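GRALLURA RELEASES JOINT MORTAR FOR NATURAL STONE SIDEWALKS

BEVVILLE – 31 Jan 2025 – Grallura today announced Stundby, a cement-based joint mortar for stone sidewalks and building forecourts. The product is supplied dry in 3 grades, matched to joint width, and is mixed with water on site.

"Joint failure is the main repair cost on irregular paving," said Nives Lombardi, technical manager at Grallura. "Stundby is made for joints that vary in width along one stone." 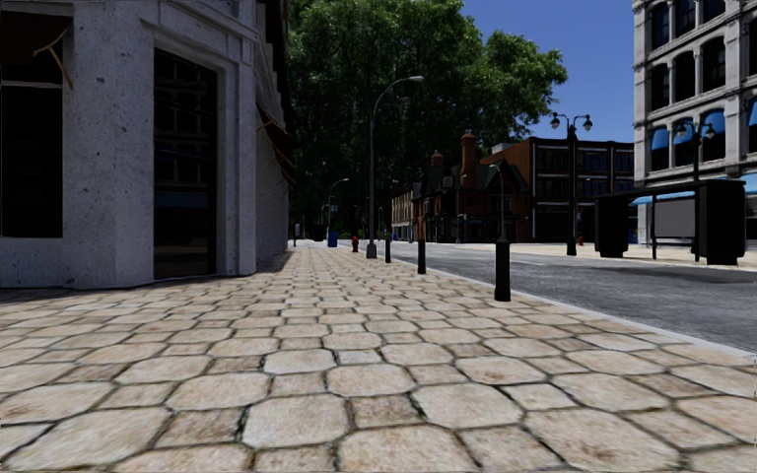 Availability

Orders open in February through Donati, the company's distributor. The minimum order is 100 bags. Data sheets are available on request from Přemysl Mikuš, Grallura product support.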